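Legislative Procedure, Unit 4: How a Trade Bill Gets to a Final Vote
Handout, Sep 18, 2024

Read this before section. We will use the Follelberg assembly as our model, with its upper house of 35 members. The Laxdal Textile Import Bill is the case for this week and next.

A bill starts in committee. Members can amend it there by simple majority. The Laxdal bill went in as a short tariff measure and came out at 191 pages, with research grants and a labeling rule added along the way. Packages like this are common in trade law. A member who dislikes the tariff may still want the grants.
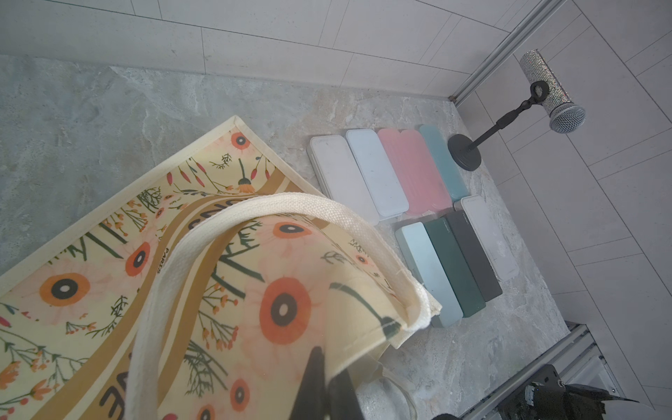
Floral tote bag with a woven handle.

Once the bill reaches the floor, debate has no fixed limit. To end it, a member files a closing motion, which needs three-fifths of the full house. Work out that number yourselves and bring it to section. Note that the closing motion is a separate vote from the vote on the bill. A member can support one and oppose the other.

Amendments filed before the closing motion stay alive. Later ones need unanimous consent. In the Laxdal case, the members from Atow held back their amendment on customs fees and lost the chance to offer it.

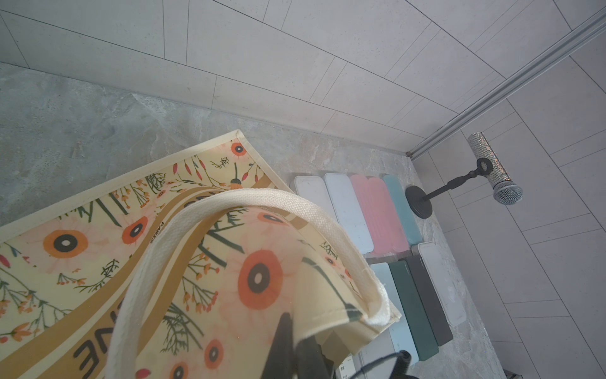
The lower house then takes up the text. If it changes anything, the two houses name a conference, and the conference report goes back to both floors with no further amendments allowed. The Flovell shipping bill died at this stage in March after passing both houses in different forms.
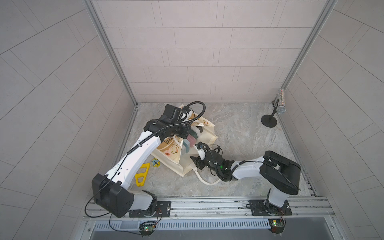 What happens if the closing motion fails?
Debate goes on, and the sponsor may file again after two sitting days. The bill itself is still pending.

For next time: read the committee report, part 2, and mark each section that has no direct link to imports.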